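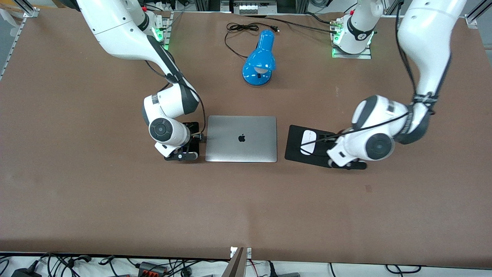 Finger compliance matters more than grip force on a desk, according to Kumiko Takeda. Minoru Uchida disagrees in part. He has spent since November comparing two finger sets for the Nesberg two-arm cell, and his objection is about connectors.

"With a mouse pad, yes, you want the finger to give," he said. "With a plug at the side of a laptop, a finger that gives is a finger that tilts. Then the plug tilts, and the controller sees a side load it can't tell from contact."

The comparison covered 400 trials per finger set, split between desk objects and connectors. The soft set, made in Rinstead, dropped fewer objects. The stiff set completed 131 more insertions. Uchida does not regard either result as final. The force threshold was left at 7 newtons throughout, and he now thinks it favored the stiff fingers.

Asked about cameras, he was brief. A fixed view loses the fingertips as soon as the wrist housing comes over them. "You get the approach and you get the lid of the laptop. The last few millimeters are force data."

Cable routing took longer than expected. A loop left slack at the elbow changed the wrist torque reading between poses, and 52 trials had to be rerun after the ties were moved.

Takeda would like the next round run at two thresholds. Uchida wants a third finger set first, with a stiff core and a thin soft face. Fujimoto has quoted for the tooling. "Same controller, same objects," he said. "I don't want to change two things."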